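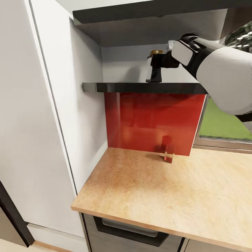 Visits > Industry > Gripper day at Otberg

Search this site Enter keywords Go

The Otberg test shop is on the second floor of the Stamatopoulos Building in Brevport, over a tile warehouse. I went up on a Wednesday in November for their gripper day, when outside people can sit at a workstation and run the comparison jobs themselves. I was there from 9:30 until a little after four.

The morning is all simulation. Otberg builds its test tasks in a rendered kitchen before anything goes on a real arm, and visitors start there too. You get a desk, two monitors and a job list. The job I was given was the open shelf: reach in, close on a small item with a round top, lift it clear of the board and back out without touching the board above. It is a tight space to work in. With the fingers pointing down, the wrist has to fit between the two boards along with the gripper, and the planner spends most of its effort on that.

We compared two sets of fingers on the same two-finger gripper. The short set is the one Otberg ships with most of its kits. The long set adds reach, and I expected it to do better on the shelf. It did worse. Longer fingers push the wrist up toward the upper board, and the planner then rejects a good many approaches that the short set handles easily. On the open countertop, where nothing is overhead, I could find no difference worth writing down.

The overnight batch had been left on the second monitor. It was the short set only, on the shelf job, with the item moved a little between tries. Out of 907 tries, 793 ended with the item lifted and the arm back at its start pose. I asked to look at the failures. Most were the planner giving up before the arm moved. A smaller group were grips that closed too high on the cap and slid off. Those can be fixed by lowering the grasp point, and by the end of the morning I had done that for my own runs with a change in one settings file.

Controllers were the other half of the day. Otberg runs its own position controller and, for comparison, the Zunora force controller. In simulation they are hard to tell apart until contact. With position control, a grasp point set too low drives the fingertips into the shelf and the run stops on a fault. Zunora lets them touch and settle, then closes. It is slower. I had 3 faults in a row with the position controller and none after I switched, though I had also corrected the height by then, so I would not make much of that.

Shiny surfaces came up during the question period. Several of the rendered materials are glossy on purpose, so that the camera side of the software has reflections to deal with. Someone asked whether a see-through item would be harder to find than an opaque one. The answer was yes, and they would not give a figure. I would have liked to see that job run, but it was not on the list.

Lunch was sandwiches in the corridor. In the afternoon we moved to the real arms, in a fenced area at the back. Time on them was short, a quarter of an hour per visitor. I used mine on finger changes. The short set comes off with two screws and goes back on without recalibrating. The long set needs a new tool offset entered by hand, and I entered mine with the wrong sign the first time. The software accepted it without a warning. I reported this and was told it was a known issue.

For anyone buying for shelf work, I would start with the short fingers and put the money into the controller. For bench work either set will do. I did not test heavy items, soft items or anything with a handle, and there was no suction gripper to compare with.

Practical notes: parking at the front is for the warehouse, so use the lot on the side street. Bring your own laptop if you want to take your run logs home. The desks are shared and get wiped at the end of the day. The next gripper day had not been set when I left.

Contact | Copyright, all rights reserved | Back to top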